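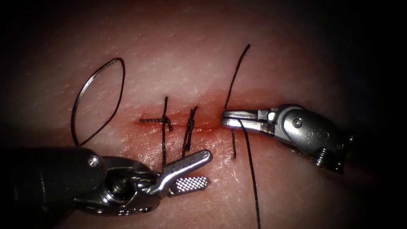
By the Reading Group Editor, Drusamier Centre for Philosophy

The November session took up the first 10 sections of the Grudness lectures on habit and moral character. The text runs to 1156 pages in the Visach edition, so we kept to the opening argument: that a person can be blamed for a habit they never chose.

Discussion centred on whether the author borrows from Aristotle or only shares his vocabulary. Most favoured borrowing – the section on training the young follows the Ethics closely.
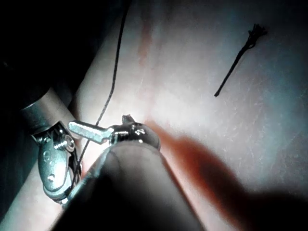
Gkikas replied that the likeness is thinner than it looks, and that the lectures treat habit as something a community holds, with the individual coming second. On that reading, blame falls on neighbours as well. The group will return to this point when we reach part 2.

Copies of the first 100 pages are at the front desk. Please bring your own for the next session. 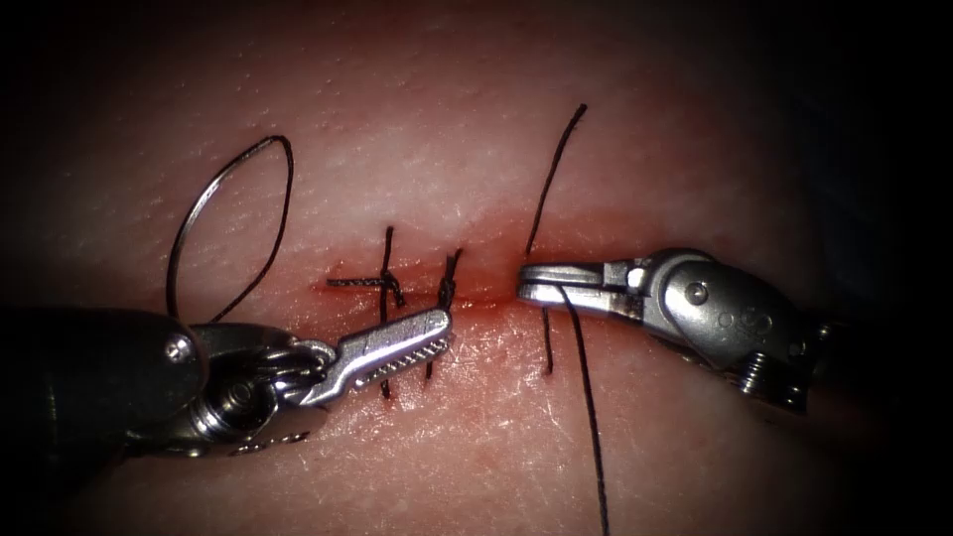
Call for papers

Short papers on habit, custom or blame are welcome until the end of the month.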